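Dendley Residents' Association
Minutes of the general meeting held on Saturday, January 31, 2026

Present: Geetha Shetty (chair), Nithin Pai, Indira Nambiar, Saranya Devadiga (minutes), and residents as per the sign-in sheet.
Apologies: Sudheer Reddy.

The meeting opened at 10.30 am.

1. Minutes of the last meeting
Agreed as a correct record, with one change. Under item 4 the name of the lift firm should read Horkero. Proposed by Indira Nambiar, seconded by Nithin Pai.

2. Matters arising
The gate code has been changed and the new one sent to all flats. Residents were asked again not to give it to delivery drivers.
The broken bench by the east wall has been taken away. It will not be replaced until the paving is finished.
No reply yet from Kolivberg on the pump warranty. Nithin Pai to write again and copy in the chair.

3. Water supply
Nithin Pai reported low pressure on the top two floors on most mornings between seven and eight. The plumber thinks the valve on the roof tank is sticking. A new valve and fitting will come to 2000 rupees. Agreed to go ahead.
A resident of B block asked whether the tank could be cleaned on the same visit, as the water would be off anyway. Nithin Pai to ask. The tank was last cleaned in September.
Notice of the shut-off will go up in both lobbies two days before.

4. Parking
Three written complaints had been received about cars left across the ramp. The chair said the rule is already clear and that the next step is a letter to the owners.
Visitors' bays: there was a long discussion. Some residents wanted a time limit, others felt it would be hard to enforce at weekends. No vote was taken. To come back to the next meeting with a written proposal from Indira Nambiar.
Bicycles are still being chained to the pipes behind A block. Owners are asked to use the rack.

5. Lift
Horkero serviced the A block lift this month and found wear on the door rollers. A quotation is expected. The B block lift was passed with no remarks.
Indira Nambiar asked that the emergency number inside the lift be printed larger. Agreed.

6. Garden and paving
Varghese has finished the path as far as the side gate. The remaining stretch needs 239 more pavers, which have been ordered. Residents on the ground floor said the cutting was very loud before nine. The chair will ask for a later start.
The curry leaf plant by the meter room is to stay where it is.

7. Accounts
The petty cash balance stands at 831 rupees. Saranya Devadiga has the receipts and any resident may look at them. Maintenance payments are outstanding from 6 flats, and reminders have gone out.

8. Any other business
Rubbish bags must not be left on the landings overnight.
Sudheer Reddy had sent a note asking for a noticeboard on the second floor. Put off until the lobby boards have been repaired.
Glasses and a black case are waiting to be claimed. Please speak to Saranya Devadiga.

The date of the next meeting will be put up in the lobbies. The meeting closed at 11.50 am.

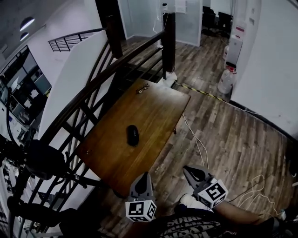 Item 8: glasses and black case, on the table by the stair railing.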